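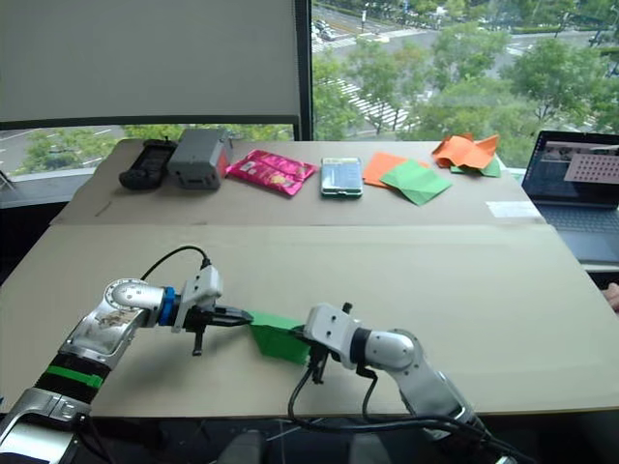

Majdi Farah asks whether a companion of the Order of Matar may be raised to knight without first serving as a squire. No. The Rule requires one full term as squire, and the Chapter has no power to shorten it.

How long is a term?
A term runs from one March Chapter to the next. A squire received after the March Chapter begins the term at the following one.

Who may apply?
Any baptised adult sponsored by two knights in good standing. Sponsors must belong to the same priory as the applicant. Barlow Priory also accepts sponsors from Herkulano, under article 34 of the Rule.

What are the daily obligations?
Knights recite the short office morning and evening. Squires recite the evening office only. Members who are ill or travelling may replace either with Psalm 34.

Is the mantle worn outside the chapel?
Only in procession and at the burial of a member. The mantle is black, with the badge on the left shoulder – squires wear it without the badge.

Does the Order claim descent from a medieval foundation?
No. It takes its Rule from older models but makes no claim of unbroken succession. The roll holds 806 names, of which 105 are living members.

Can a knight resign?
Yes, in writing to the prior. The badge is returned and the name stays on the roll, marked as withdrawn. A knight who wishes to come back applies again as a squire.

Where is the full text of the Rule kept?
Each priory holds a copy. Applicants may read it there but may not take it away.

Answers revised 2021-10-03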